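From: Seren Prydderch
To: tôn-dev list
Subject: Re: grasp planner puts the palm too high on the drill

Martim Neves wrote:
> With Tôn 3 the planner keeps ranking rear-housing
> grasps over handle grasps. Is the mesh wrong, or
> the scoring?

The scoring, I think. The mesh we use lumps housing and handle into one part, so the wide end wins.
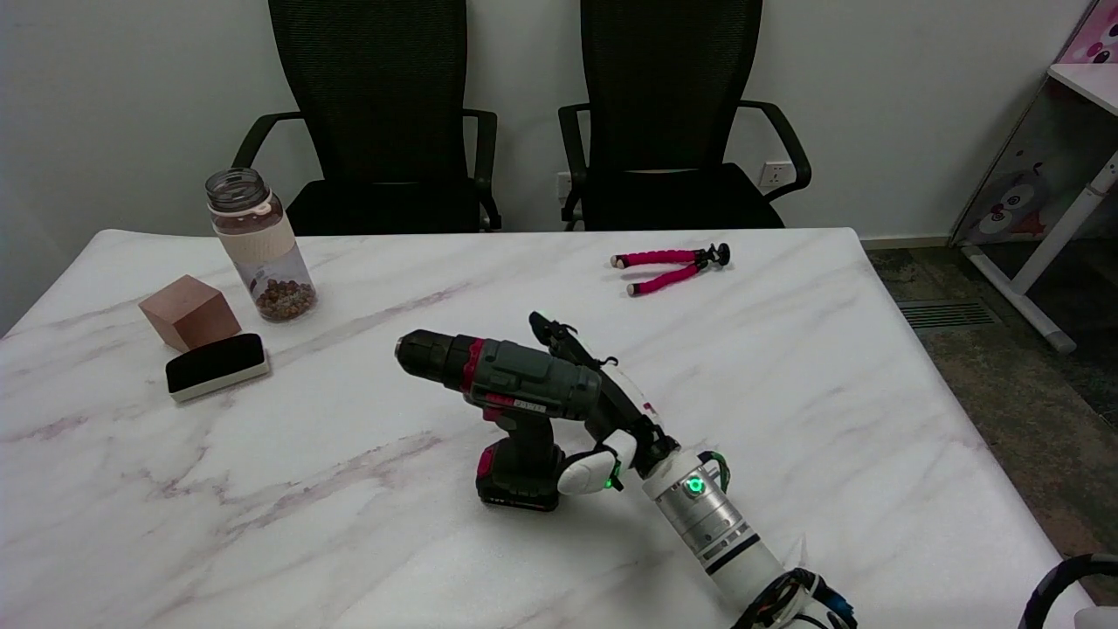
Hand around the rear of the housing and the upper handle.

I logged 600 candidates for this pose and 28 were on the handle. The bottle, cube and eraser are loaded as obstacles, well away from the hand. 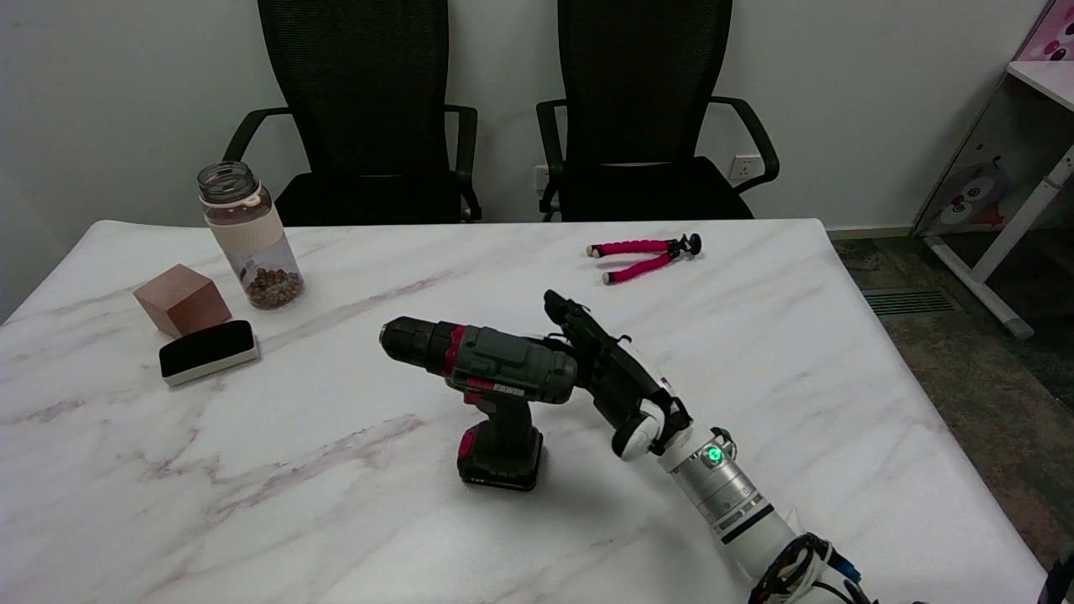
Fingers extended, hand just right of the drill body.

The finger preshape comes from the same table as the score — change both or neither. What I'd like tested on the Ballurthorpe branch:

1. Split the mesh at the top of the handle and rerun the ranking. 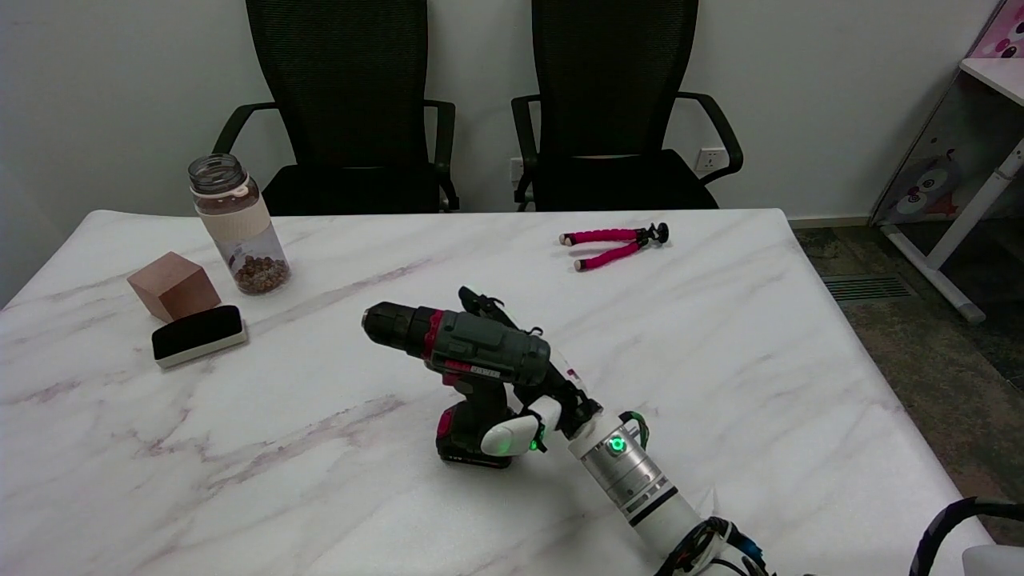 2. Log the thumb contact separately. Erdal has a patch for that.

Seren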